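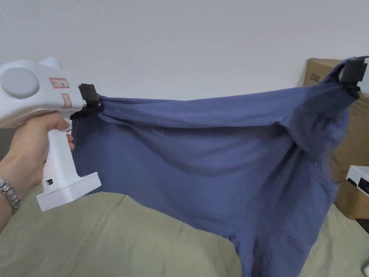

Does soaking the weld overnight in hard water spoil the yellow? Soft water gives a flatter, greener shade on our wool, and a pinch of chalk in the pot brings the warm yellow straight back, so hard water is fine.

July 6, 2023. Weld bath no. 2, Bronora wool, alum mordant as before. What a colour! Skeins 72 and 101 came up bright as buttercups, even in the middle of the twist where I always get pale patches – slower heating, I think, plus turning them more often. Kept the leftover bath for a dip with the Tedesco cotton. 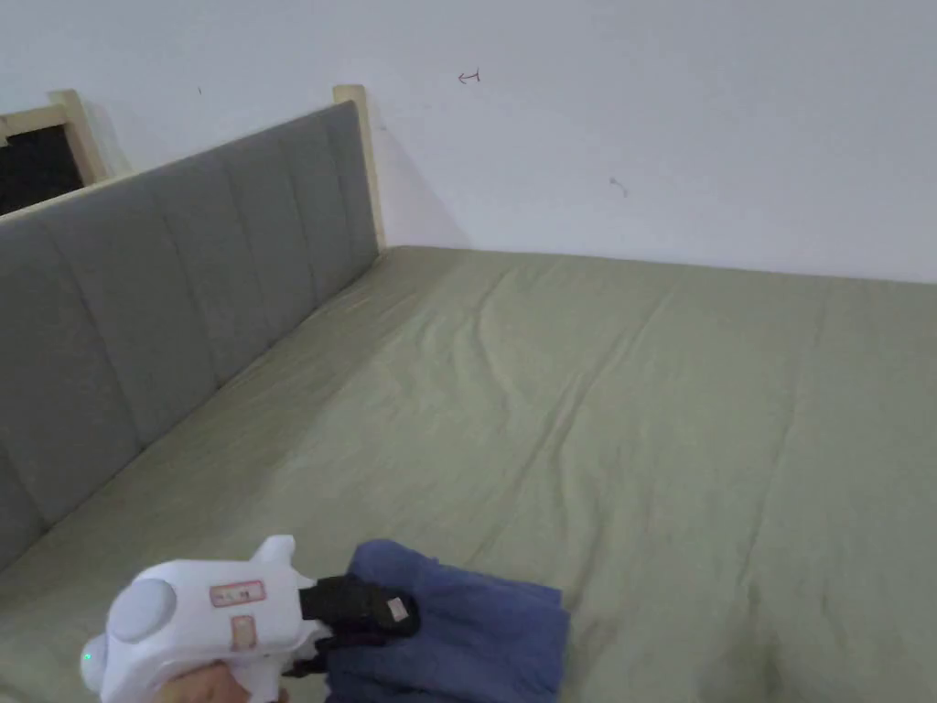
Loredana thinks I should stop fussing over the yellow and get the woad vat going while the room is warm, and she'd put the weld skeins in it first to see what greens we get. Fair point. Lucrezia has the thermometer, must ask for it back.

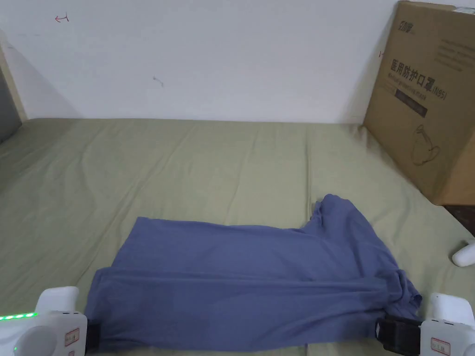 Greens need the yellow laid down first, then short dips in the blue, rinsing between. I want a whole run of them, from sharp lime to something soft and greyed like that sage sheet, with a weak vat on its own for a dusty blue close to the T-shirt. Iron might do the greying, but only a drop – December's batch went to mud (lovely mud, still). Joaquim to weigh out woad. Check lid on vat.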